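On the bench: the Flodeo finger set from Dranent

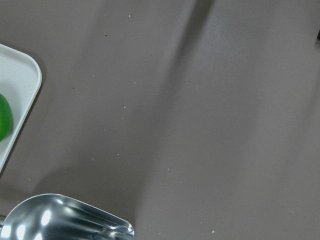

Dranent has started shipping Flodeo, a set of polished steel fingers for small two-finger grippers, and we have had one on loan since June. It is sold to people who handle produce, lab trays and other items that need to be picked up from a flat surface and wiped down afterward. The pair costs $87, with mounting screws and a short adapter plate in the box. A second pair is $65 if ordered at the same time.

The finger is curved like a spoon, with ridges running lengthwise toward the tip. Dranent says the ridges keep round items from rolling sideways while the grip closes. The steel is very shiny, and it picks up reflections from the lights and from whatever it passes over. Anyone using a wrist camera should plan on masking the lower corner of the view before doing any color sorting. We lost most of a Wednesday before we set the mask.

Fitting took 11 minutes, including the time to find the right hex key. The adapter plate goes on one way only and the arrow on it is hard to read. The fingers are heavier than the plastic ones they replace, so the payload setting has to be changed in the controller. The printed guide leaves this out. It is in the online version under "First run."

We ran 1618 picks over two weeks, most of them from a shallow white tray with rounded corners. Smooth, rounded items were the easiest. Thin, flat items were a problem, and the tip would often push them along until they reached the rim. Liên Huỳnh, who ran the tests, got better results by bringing the approach angle down a little and slowing the last part of the move. Those settings are in the shared folder under her name.

Cleaning the fingers is simple. A damp cloth is enough for the outside, and a soft brush clears the channels. Keeping the work surface clean is another matter. Small pale specks show up plainly on a gray top, and our first detection model sometimes marked them as objects. Raising the minimum size fixed most of that. Dranent also sells a bench vacuum bar called Dustgate that sits along the back edge of the table. We have not tried it and it is priced separately.

Support was slow on the first question and quick after that. The warranty is one year and does not cover bent tips. Spare screws can be ordered on their own, but a single finger can't, so one bent tip means buying a pair.

The loan set stays with us until the end of the month. To book time with it, write to Liên and say which arm you plan to use. The Hà bench already has the adapter plate fitted.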